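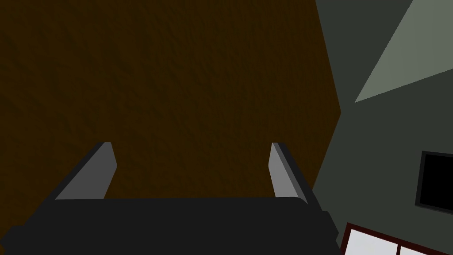

Treltell, July. Household robots can now fold a towel, provided you were in no hurry for the towel. Kekside today published results from its simulated home, where a two-fingered gripper attempted 62 everyday chores. It finished 13. Wiping a counter went well. Making a bed took four hours and left the pillow on the floor.

"We would not fire the cleaner yet," the company said.

Trials in a real kitchen, run with Cukura, begin this fall. Press inquiries: Kekside press desk, Treltell.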